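Visit report: the Zurkeck repair and restoration open day

The works at Zurkeck opened its doors on 2022-07-20, and six of us from the local history group took the early train to see it. The building was put up as a button factory and later made picture frames and dressing-table goods. Today it is shared by several small firms that mend household things, from clocks to hand mirrors.

Doors opened at ten. Entry was free, but you had to book a slot for the tour and our group had been split in two. The second half waited in the yard, where there was tea and a van selling cheese rolls.

The ground floor belongs to Kaufmann, who re-silver glass. Dušan Živković led this part. He explained how old silvering fails from the edge inwards once damp gets behind it, and why many owners now ask for the dark spots to be left alone. A full re-silvering takes him three days, most of it spent on cleaning. He passed round samples of old and new glass, and the difference in colour was greater than I had expected -- the old pieces were much warmer.

Upstairs are the benches for smaller work. The rooms have north light and are kept plain, with pale tabletops and very little on the walls. Talk here was mostly about prices. Small repairs start at £15, and anything with loose stones or beads is quoted after a look.
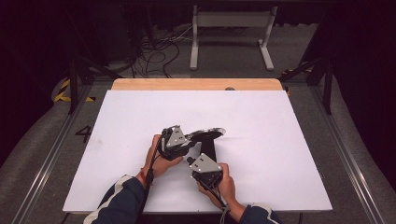

Leanne Pilkington: I went on the afternoon tour and was told the same starting price, but it doesn't cover return postage. Worth asking before you leave anything with them.

After the benches we were shown the pattern store, which for me was the best part of the day. The old frame company, Vaker, kept a card for every border it made, and most of the cards are still in their drawers. Braids, ropes and beaded edges take up a whole cabinet. The earliest cards are in pencil and hard to read. Photography was not allowed in the store, and we had only a few minutes there. 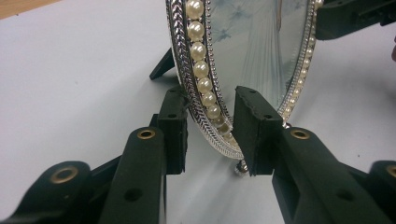

Oval mirror with a braided silver border and faux pearls.

The tour ended in the shop, run by Taltari. It sells polishing cloths, wax and a few restored pieces. I bought a cloth.

Getting there is easy enough by train, though the walk from the station is uphill and there is no pavement for the last stretch. The stairs are steep and there is no lift. The next open day is planned for April, and booking will be by telephone only.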